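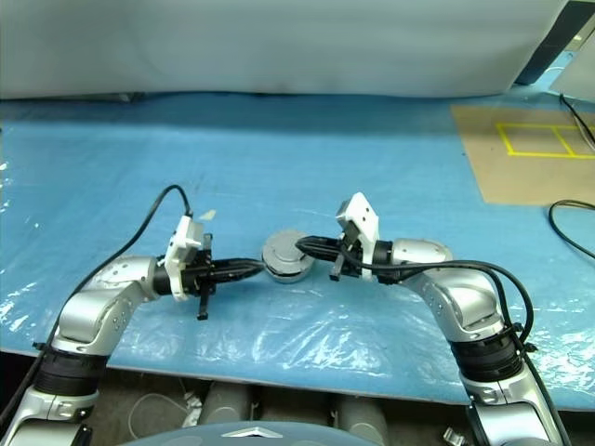
Work table, blue sheet on, separate black cable coiled at the right-hand edge.

Home Checklists Workshop Contact

Work table and surrounds: monthly check
March, by Tuva Sandberg
16 shares 2 comments

Did this one after lunch with a cup of tea (left outside the door, don't worry Murray!). My notes are next to each line.

Table sheet wrinkled, but no tears: OK. I like the light blue, small dark screws show up on it straight away. Please keep it taped underneath, not on top.

Cables off the floor: mostly. The coil at the right edge of the table is fine by me, but I'd like a tie on it so it can't slide off.

Overhead cables with enough slack: OK.

Round parts kept off the table edge: OK. The grey and silver one is right in the middle, lovely.

Extension lead tagged: NO. Tag's gone missing again, I've asked Fongchan for a new one.

Walkway behind the table: passed, once I'd moved two Brendard cartons. They weigh a tonne, so get a mate to help.

Fire extinguisher gauge in the green: OK.

First aid kit: short on bandaids and eye wash. Ordered, job 1446.

Bin emptied: it is now.

Next check is mine too, unless somebody's keen.

Comments

Mieke Willems: I've got a bag of velcro ties in my drawer, help yourself.

Murray Tawhiri: Cartons were me, sorry. They'll go up to the Lakatos shelf tomorrow.

Share Print Back to top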